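Notebook, kitting bench - September, entry starts 7:40

Arm homed OK first go. Left the coffee on the Tipoki box again, moved it. Gray grid cloth back on, pulled it as flat as it will go. Still using the wooden number board for practice picks before we let it near customer parts. Cheap, chunky, and if it gets dropped who cares.

Job count on the controller reads 2926 this morning. Includes all the dry runs from the Zulora trial so don't quote it to anyone upstairs as real picks.

Ran 40 attempts before break. Flat pieces are the pain. Grip closes a hair high and skates over the top edge. Lowered the approach by 2 mm and it got better, then got worse agian when I sped it up. Put the speed back to 85 percent and left it there. Want a full morning at one setting before anybody touches it. 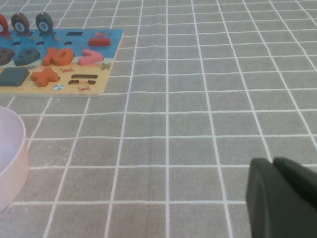
Other thing, the shift people. Had a long talk at the bench with two of the packers from the Grundach line. They aren't worried about the arm taking the kitting, they hate kitting. What bugs them is who gets called when it stops. Right now it's whoever is closest, and that person's own count drops for the hour and it shows on the board by the door. Fair complaint. Need a stop code for "helping the arm" so it doesn't land on them. Asked Kirkura if their software can do it, they say yes with the next update, no date given.

Also came up - kitting was the sit-down job. People with a bad back or a bad knee got rotated onto it. If the arm takes all of it there's no sit-down job left. Hadn't thought of that one at all, should have. Idea: keep the mixed kits by hand, give the arm the long dull runs only. Would be slower on paper. Writing it here so it gets into the Grundach meeting and doesnt get lost.

Training: one hour per person isn't enough. They can start it and stop it, fine. Clearing a fault, no. The screen text is written for whoever built it. "Axis limit soft violation" means nothing at 5 am. I'll rewrite the top faults on a card in plain words and tape it to the post. If you've cleared one lately, write down what the screen said and what you did, even if it was dumb.

After lunch: same 40 again, same speed, no changes to height. Log misses by piece shape, the flat ones seperate from the pegs.

To do
- stop code, chase Kirkura
- stool for the bench, the tall one wobbles
- fault card
- spare finger pads, check what Tipoki charges for shipping
- cloth needs ironing or a new one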